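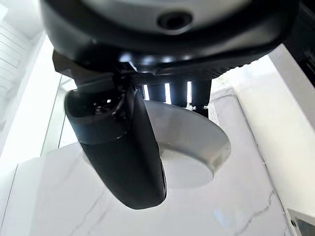

Home Ask Browse topics New answers Log in

Sourdough starter smells of nail varnish and won't double, bin it?

Posted by Girik in Bread and Baking

Hi all, hoping somebody can save me from starting over. I've had a rye and white starter on the go since July and it was lovely for weeks, then I went to Lernthorpe for a bit to help my sister move and left it in the fridge without feeding it. Came back to a layer of greyish liquid on top and a smell like nail varnish remover (really strong, it made my eyes water when I took the lid off).

I poured the liquid away, kept a spoonful and fed it 50g flour and 50g water. It bubbles a bit but only climbs maybe a third of the way up the jar and then sinks again. I've done this once a day for four days now and the smell is better but still there. No pink or orange streaks and no fur, I did check.

The flour is the strong white from Jeltullow Mill, same as always, though it's a new bag. Kitchen is quite cold at night. I've got people coming and I promised them bread, so do I carry on or just chuck it and buy some yeast? Also, does it matter that I use tap water? Ours tastes a bit of swimming pool.

Tiziana Parisi

Don't bin it! That smell is hunger and nothing worse. Mine has been left far longer than yours and looked like something from a pond, and it's sitting on the side right now, perfectly happy.

I think you're not feeding it enough, or often enough. A "spoonful" could be anything, and if it's a big heaped one then 50g of flour is gone in no time and it's starving again by teatime. What I'd do is weigh out 10g of the old stuff into a clean jar, add 50g flour and 50g water, and do that twice a day, say 8 in the morning and 8 at night. Swap a bit of the white for wholemeal or rye for the first couple of feeds, it perks up so much faster. Put a rubber band round the jar at the level you start from so you can see what it's up to when you're not looking.

Warmth makes a huge difference too. I put mine in the oven with only the light on (stick a note on the door, I once preheated to 200 with the jar still inside and it was a very sad morning). On top of the fridge is all right as well if yours gives off a bit of heat at the back.

On the water, I leave a jug out overnight and the swimming pool taste mostly goes. I can't swear the starter cares but I do.

When it doubles two feeds running you can bake with it. I'd do 606g flour, 400g water, 120g starter and 12g salt for one big loaf. Yes 606, I scaled it from a bakery recipe years ago and never rounded it off! If it's not ready by the time your guests come, make the same dough with a small pinch of dried yeast in as well. It'll taste just as good and they won't know.

breadbin_bob

Chuck it. Flour's cheap, life's short. I did a new one from scratch in ten days with pineapple juice instead of water.

Bùi

Agree with Tiziana on feeding twice a day, I'd only add that new bags of flour can be a bit different even from the same mill. When mine went sluggish I blamed the cold for ages and then changed flour and it picked up in two days. Worth trying a small bag of something else alongside, in a second jar, so you've got one to compare.

Also don't screw the lid down. Just rest it on top.

If you end up with loads of discard, it makes very good pancakes. Egg, splash of milk, pinch of salt, half a teaspoon of bicarb at the very last minute, spring onions if you like them. My kids ask for those more than the bread.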